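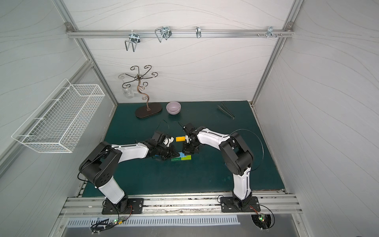 Page last changed: November 19, 2021

FOR RELEASE: Femari puts its house rules for two-armed benches out in the open

Hi, I'm Viola Fiore, and I look after bench practice at Femari. I usually leave press releases to people with more patience for them, but this one is about my own favorite subject, so I asked to write it myself (and they let me!).

Starting today, the Femari Shared Bench Rules are free for anyone to read, copy, mark up and argue with. They cover small enclosed workspaces where two robot arms work over the same tabletop, close enough to bump into each other. We've been living with these rules in-house for 2 years, and labs kept asking us for a copy, so we cleaned up the wording and here we are.

What's in them? There are 103 rules in all, and most fit on a single line. The biggest chapter is the one on the gap. When two grippers come in toward the same little pile of toy bricks, somebody has to have decided beforehand which arm goes first, how close the other may come, and what both do if one of them stops. Our rule is that the waiting arm holds still and gives way, and a person restarts the pair by hand. It slows you down a bit, yes. I'll take it!

Then there's cable routing, my personal soapbox. A cable that loops over a shoulder joint needs enough slack for the full reach and not much more, and it has to be checked with the arm stretched out as well as folded up. Cable ties along the links get looked over before each session. Same for the base plates: bolts checked, initials on the sheet, done.

The chapter on what may stay on the table got the most mail during our October comment round. Glass, ceramics and metal tools are all allowed -- people do want to work with everyday objects -- but each one has to be written on the session sheet with its spot on the table, and anything hanging from a stand or a hook counts as being on the table too. Baskets fixed to the walls go on the sheet as well, with how far they stick out. We got 300 comments on the draft, and Serena Morelli read every one and answered most of them.

"I wanted rules a new person could follow on their first morning," says Serena, who edited the final text. "If I had to read a line twice, it went back to Viola."

I can confirm that. A lot went back to Viola.

Tullio Tedesco and Manuela Tedesco at Santoro tried the draft on their own benches and talked us out of a stop-button rule that only made sense in our building. The new wording is theirs and it's much better.

One more thing, so there's no mix-up: these are good-practice rules. They don't replace the law where you work, your own risk assessment or the manual for your arms. If any of those is stricter than we are, go with the stricter one.

You can ask for the rules as a file or as a printed booklet. We printed 2,655 booklets, and they're free while they last. Corrado De Luca at the Femari press desk handles requests, press questions and permission to translate.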